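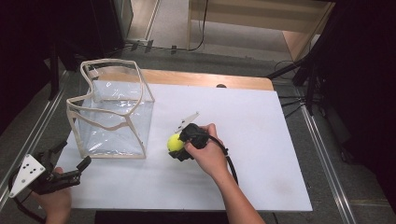 # Hendbridge Tennis Center adopts clear-bag entry and revised court schedule for August

CUNDPORT – Hendbridge Tennis Center will move to a clear-bag entry policy at all public gates from the start of the August tournament period. The change takes effect together with a revised court schedule, a new ball storage procedure and the reopening of the east gate. Season ticket holders, day visitors and entered players are all affected, in different ways, and should read the sections that apply to them.

## Bag policy

Visitors may bring one clear bag each. The bag must be made of transparent plastic or vinyl on all main panels. Fabric trim, webbing handles and stitched edges in any color are accepted, provided the contents can be seen without opening the bag. Tinted, frosted and mesh bags are not accepted.

A second, smaller bag no larger than an adult hand may be carried for personal items. It need not be clear. Medical bags and bags for infant care are exempt and will be checked by hand at the east gate.

Racket bags are allowed for entered players only. Players should use the player entrance on the south side and show a current entry pass. Spectators who arrive with a racket bag may leave it at the bag store, which opens at 8 a.m. and closes 30 minutes after the last match.
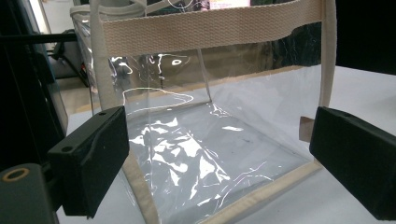 Bags that do not meet the rules can also be left at the bag store at no charge. The store has 144 lockers, assigned in order of arrival. Items left overnight will be moved to the main office and held until the end of the tournament period.

"Manual bag checks were the main cause of delay at the north gate last summer," said Marcelle Courtois, head of site operations at Hendbridge. "A guard can clear a transparent bag without asking the visitor to unpack it. We expect shorter lines in the hour before the first match, when most of the day's visitors arrive."

## Gates

The east gate, closed last season for drainage work, reopens with two lanes. The north gate keeps its present layout. Step-free access is available at both, and the drop-off point remains on the north side. Re-entry is permitted on the same day with a stamped ticket.

## Court schedule

Play will be spread over 18 courts. Qualifying matches start at 9 a.m. and main draw matches at 11 a.m. The two covered courts are held back for rain and will otherwise be open for practice. Practice slots are 45 minutes and must be booked through the player desk by 6 p.m. on the day before.

The order of play will be posted at 7 p.m. each evening at the player desk and on the board beside the north gate. Late changes will be announced on site only.

## Ball storage

Match balls will be kept in a temperature-controlled room beside the referee's office and issued by court number. Balls are changed after the first seven games and then after every nine. Used balls are sorted at the end of each day. Those with sound felt and adequate bounce go to the practice baskets, and the remainder are passed to the junior program in Cundport.

"Storage conditions affect bounce, and we had complaints about uneven balls on the outer courts," said tournament referee Joscha Engelhardt. "The balls now come from one room at one temperature. Each court's umpire signs for them."

## Tickets

Day tickets are on sale at the main office and at both gates, subject to space. Almost 300 seats on the center court are unreserved. Season tickets issued before the policy change remain valid, and no exchange is needed.

## Contact

Ľubomír Tóth, Press Office, Hendbridge Tennis Center, Cundport. The office is open from 9 a.m. to 5 p.m. Requests for press passes should name the publication and the dates of attendance. Camera cases carried by pass holders are exempt from the clear-bag rule and are checked at the player entrance.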